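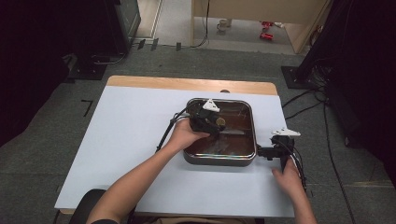
Moving and cleaning baking trays: tips from the Lirley open day

The Lirley workshop in Stirnport opened its doors on Sunday, April 2, 2023, and I went along mostly for the bread stall. I stayed for the demonstration upstairs, where people with a gripper in each hand were handling ordinary kitchen things so that robot arms could later be taught the same jobs. One of the things was a roasting tray. I have washed and carried trays for most of my life and still picked up a few points worth passing on, so this page is mostly about trays, with some notes on the visit at the end for anyone thinking of going to the next one.

Hold a tray by two opposite sides

Arnar Kragh ran the session I watched. The first thing he told people was to take the tray from both sides before trying to lift it. With a gripper you have two fingers and no palm, and a tray held at one side only will swing down at the other. The same happens with an oven glove, only more slowly, and you make up for it with your wrist until the wrist gives out.

Put your hands at the middle of the short sides if the tray is oblong. If it is heavier at one end, as with a joint pushed into a corner, move both hands a little towards the heavy end. Get the tray an inch off the surface and stop. If it tips, put it down and change your grip. Don't try to correct it halfway to the table.

Grip the rim, keep out of the inside

A tray's rim is there to stiffen it and to be held. Thumbs that go over the rim and down the inside wall end up in the fat. A folded tea towel is worse than a glove for this because the loose end drops in. If you must use a tea towel, fold it in four, and it has to be dry. A damp cloth lets the heat through at once.

Thin trays twist when they heat up, and the bang you hear from the oven is often the tray changing shape. A twisted tray will rock on the worktop. Wait until it has cooled before deciding it is ruined, as most go flat again. One that still rocks when cold can be kept for catching drips on the shelf under a pie.

Make room first

At the workshop each tray had a table with nothing much around it. My kitchen is not like that and yours probably isn't either, but the space for a hot tray should be cleared before the oven door is opened. Allow the size of the tray plus a hand's width on all sides. I keep a large board for this and put it down before I pick up the gloves.

A white or pale board has one advantage I hadn't thought of. Keegan Kowalchuk, who was helping people into the equipment, said that a dark tray is much easier to see against it, both for a person and for a camera. My eyesight is not what it was and I have since swapped my brown board for a white one. It shows every mark, so it gets wiped more often.

Stop the board from sliding by laying a damp dishcloth flat underneath. Take the cloth out afterwards and hang it up, or it will leave a mark on a wooden top.

Dark and shiny insides

Someone asked how to clean the sort of tray that has a dark glossy inside. Trevor McIntyre used to work in a hotel kitchen and gave a better answer than I could. Find out what the surface is before you scrub it. Enamel will put up with a long soak and a nylon brush. Non-stick wants warm water, washing-up liquid and a soft sponge, and no metal tools. Bare steel that has been oiled and baked until it went dark should be washed quickly, dried straight away and given a wipe of oil.

Faint rainbow colours on a metal surface often worry people. They may come from heat or from a very thin film of oil. Wash the tray in hot soapy water and dry it. If the colours go, it was oil. If they stay, it is most likely heat colouring and can be left alone. On plain stainless steel a wipe with a little white vinegar usually shifts it, followed by a rinse. Don't use vinegar on an oiled steel tray as it will strip the coating.

For burnt-on food in enamel:

Fill the tray with hot water to just over the mark.
Add two tablespoons of bicarbonate of soda.
Leave it overnight.
Push the soft part off with a wooden spatula.
Repeat if needed before reaching for anything rougher.

Aluminium should not be left in bicarbonate of soda. It goes dull grey and you will not get the shine back easily.

The corners are where the dirt stays. An old toothbrush does for rounded ones. For square corners use a wooden skewer with a bit of cloth over the point.

Drying and putting away

Dry the underside of the rim as well as the top. Many trays have a rolled edge that holds water, and this is where rust starts. I put mine back in the oven after it has been switched off, while it is still warm, for ten minutes. Put a note on the oven door if anyone else in the house is likely to turn it on.

Stack trays with a sheet of kitchen paper between them. Better still, stand them on edge in a rack. A cheap letter rack works in a deep cupboard for trays that aren't too heavy.

Cables near a worktop

The two hand-held grippers had cables, and part of Keegan's job was making sure they did not catch on things. It made me look at my own kitchen, where the hand mixer lead ran straight across the place I put hot trays. Leads should come in from the side you are not working on. Where one has to hang, let it hang behind the worktop and never over the front edge. A strip of masking tape on the worktop will mark how far a lead may come. Unplug the mixer and put it away before the oven is opened. I was bad at this.

Practise with a cold tray

Children and new bakers should carry a cold, empty tray from oven to table a few times before they do it hot. Then do it with a cupful of cold water in it. Water shows up a tilt very well. My own first try with water put most of it in my slipper.

Salvador Moreira, who gave the short talk beforehand, said the group had 1,190 recordings of kitchen jobs so far and that 177 of them were of trays and tins. Some of the rest were cups and lids. He said the slow ones were the more useful. I was allowed a turn at the end and found it harder than I had expected. You can't feel how hard you are squeezing in the way you can with your fingers, and I kept looking at the wrong side. Toàn Chu, who had the next turn, is a joiner and was much steadier.

If you go

The next open day is in December. The Lamrani hall car park is the nearest and costs nothing on Sundays. The 57 bus stops outside. There are stairs but also a lift, which you have to ask for at the desk. Sessions last twenty minutes and you put your name down when you arrive, so go early. Short sleeves are more comfortable, or sleeves that stay up once rolled. Bread had sold out by noon. Tea was a pound.

They would like the loan of old baking tins of odd shapes, clean, with your name on a label underneath. Ring moulds and fluted tins were mentioned. Loaf tins they have plenty of.

A correction to the page on oven shelves: the shelf should be wiped with a little oil on the side runners only, and then wiped again with a dry cloth. I left out the dry cloth and two readers wrote in about smoke.

Contact the page | Copyright Nistance Household Notes | Back to top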